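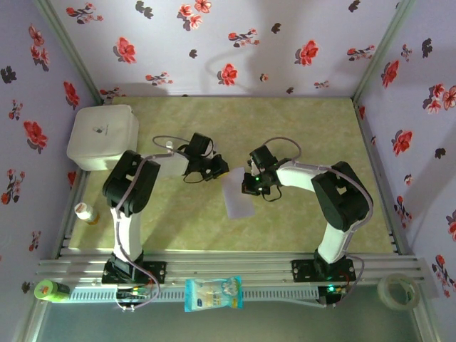 Attachment 1 - green tabletop with the pale sheet on it, white case in the back left corner

Hi again, it's me with the Drakico tabletop ticket! So the sheet still won't stay square. I line it up, turn away to get something, and by the time I'm back it's sitting at a bit of a tilt (see attachment).

Tried so far:
- wiped the top down and let it dry for 20 minutes
- flipped the sheet over - same thing
- left it overnight under 3 cookbooks, which got the curl out but it still slides

The bottle with the orange-yellow lower part lives near the left edge and I'd love to keep it there, so please don't tell me to clear everything off, lol. Would the Plutard grip dots work on this finish, or do they leave marks? I can pick some up at the Celtardale store after 5.

Status: waiting on reply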